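Workshop notebook – mending and folding table
August 18, 2024

Today was the plaid trousers, and I have been looking forward to them since Nadja Leitner dropped the bag off. I love a good check. You can read a check like graph paper: if a leg is twisted you see it straight away, if a hem runs off you see that too, and with a plain black cloth you are guessing half the time.

Cleared the long table first and put the white cloth with the tassels back on. Alistair prefers the bare top because pins roll where he can find them, but I like the cloth under anything loose and soft. It holds the fabric a little, so a leg stays where I put it while I sort out the other one. It does have that raised diamond weave, so NEVER mark with chalk straight through on it (see the sorry business with the Holloway curtains in November, the chalk line came out like a row of dashes).

Music on, obviously. Started with the hems towards me on the left and the waist away to the right, and worked along.
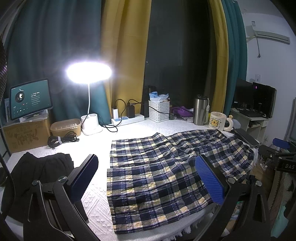 Hems to the left, gathered end still to be smoothed. Black piece waiting its turn.

What a lovely set of colours, by the way! Navy and black with a creamy yellow and an olive grey, and then those thin white and lavender lines running over the top. From across the room it reads as plain dark blue. Close up there is so much going on. I have half a mind to ask Nadja where the cloth came from, she said Grendberg but I think that was the shop and she may have meant the mill.

Method, so that I remember it next time:

Hems first. Line up the two hems and get those flat before touching anything else. I used to start at the waist and always ended up with one leg longer than the other and had to go back.

Then the middle. Flat of the hand, from the hem up, no pulling. If you pull, the checks bow and you get a curve that looks like a cutting fault when there is nothing wrong with it.

Waist last. A gathered waist will not lie flat and there is no use fighting it. Let it bunch, then fold it down over itself at the very end so the bulk sits inside the fold.

On the legs, match the light bands to each other and ignore the dark ones. The light ones are easy to follow even in bad light, and once they agree the rest comes along by itself. Alistair Lindsay showed me this years ago on blankets and it works just as well on clothes.

Had several goes at it, with a shake out in between. I wanted to see how the cloth behaves when it is taken up from one point, so there was a fair bit of gathering and dropping and looking. It makes the most beautiful fans. All the folds run out from the pinched bit to the straight edge, and the pale yellow squares, where the bands cross, break up along each fold. I could have spent the whole afternoon on that and nearly did. 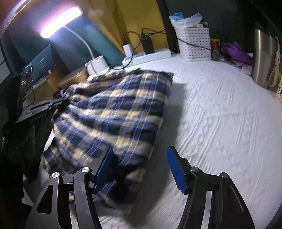
Gathered at the left, fanning out to the straight edge. Good clear folds.

Note on colour: the blue goes quite purple depending on where you stand. Not a problem for folding, but if anyone is matching thread for this one, please do it at the window and not under the ceiling lamp. I have been caught out by that before. The Clolto reel 2180 looks close to my eye but I have not held it against the cloth in daylight yet, so treat that as a guess.

Folding itself: leg over leg, then in 3 from the hem up. I tried it in 2 as well and it comes out too long for the Flaltness shelf, it hangs over the front and gets knocked. In 3 it sits well and the waist ends up tucked underneath.

To do
– black piece next, start from the gathered edge and see how deep those creases are
– press cloth for the hems, the thin one
– shelf 7 needs clearing before any more of Nadja's bag comes out
– ask Alistair if he still has his blanket notes, I would like to copy the page on wide bands
– find a second white cloth so this one can go in the wash

Really pleased with this one. More plaid please!

3 comments
2 shares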